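Thread on what I learned replacing the desk in my spare room, for anyone putting off the same job. 1/16

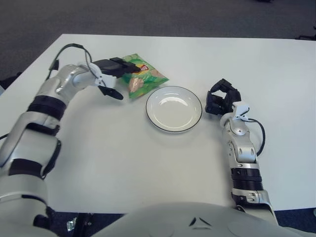

White matte tabletop, dark gray carpet.

I do bookkeeping from home for two small companies, Skuvari and Rezende. For six years I worked on a dark walnut-stained desk that my uncle gave me. It was a good desk, but it was 24 inches deep and I was always moving the keyboard to make room for paper.

What I wanted: a plain rectangle, no drawers, deep enough for an open ledger in front of the monitor. White or close to it. The room has one window and it faces north.

Matte or gloss. I had a gloss sample on the old desk for a week. By 4 in the afternoon the lamp was reflecting straight into my eyes. Matte sample, same spot, no trouble. That settled it.

Matte does hold on to pencil. Gloss wipes clean with a dry cloth, matte wants a damp one with a drop of dish soap. Don't use the scrubbing side of the sponge. You'll get a shiny patch and it stays.

Height. Most desks I looked at were 29 or 30 inches. I'm 5'4" and that's too tall for typing unless I raise the chair and use a footrest. Sit in your own chair, bend your elbows, have someone measure floor to elbow. Mine was 26 and a half.

So I bought legs and top separately. Legs came from Itura and adjust with a hex key. The top is from Keneter. Total was $94 for the legs and more than I'd like to say for the top.

The legs took 16 screws. Two of the pilot holes were off by a hair. Siebe Van Damme from down the street came over with his drill and redid them in ten minutes. I'd been at it for an hour with a hand screwdriver.

Carpet. My floor is low pile, dark gray with flecks in it, and I'm glad of the flecks every time I eat toast in there. But a desk on carpet settles. I leveled it on the first day and it was out again by the second week. Wait, then level it a second time.

If your chair has casters, try it on your carpet before you buy a mat. I bought the mat first. It curled at one corner and I caught my foot on it — it's in the garage now.

Nazareno Tedesco asked me about cables. Mine go down the back leg with hook and loop ties, power on one side and everything else on the other. Leave slack if you ever change the height. I didn't, and pulled the monitor plug out raising it one inch.

Things I'd skip: the clip-on cup holder, the under-desk tray (it hit my knees), and any monitor stand with a shelf in it. The shelf just fills up.

Things I'd buy again: a lamp with a clamp, a felt pad for under the stapler, a second power strip.

The old walnut desk went to my niece in November. She uses it for sewing and says the depth is fine for that.

Someone asked for the model number on the top. The sticker underneath says 2345 and I can't find it on their website anymore, so it may be discontinued.

Next job is the shelf over the window. The studs are not where the stud finder says they are. I'll post when it's up. 16/16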